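The long life of a kitchen in Druvus

When Kendra Boychuk moved to Druvus, she had planned to replace the kitchen in the first year. That was in 2000. The kitchen is still there, and so is she.

I visited her in January, early in the afternoon, when the light in the north of the country is already becoming weak. She put coffee on the stove and told me to open whatever I wanted. For a person who writes about furniture this is a dangerous invitation.

In the last years I have talked with many people about why they change their kitchens. The answer is seldom that something is broken. More often the family has seen another kitchen, in a magazine like this one, and their own began to look tired. Ksawery Lis has repaired cabinets for most of his working life at the small workshop Głowacki, and he knows this feeling well from his customers.

"They call me to ask what a new door costs," he told me. "Then I come, and the door has only a loose hinge. I turn the screw and I go home. It is bad business."

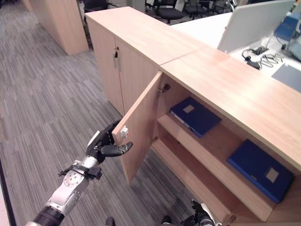 Lis believes that solid wood is forgiven too little and praised too much. It moves with the seasons, and a door that closes well in summer can rub in winter. He asks people to wait one full year before they let anyone plane the edge. He is also not against cheap materials, if the hinges are good. His own kitchen, he admits, has fronts from Ollix that he bought at a clearance sale, and they have served him for a long time.

What he does not accept is glue in the place of a screw. The workshop took in 706 doors last year, and Lis says that the worst of them had been "helped" at home on a Sunday evening kind of mood, with whatever was in the drawer.

Boychuk has done her repairs slowly. One winter she oiled the fronts, another winter she changed the handles, and then she changed them back. The worktop was the largest expense. A company called Clamer wanted 2221 for a new one, and she paid 68 for sandpaper and oil and did the work herself over two weekends. There is a dark ring near the sink which she could not remove. She puts the bread there.

I asked if she still thinks about the new kitchen. She does, mostly in spring. She keeps a folder with drawings, and in the newest one the table stands by the window.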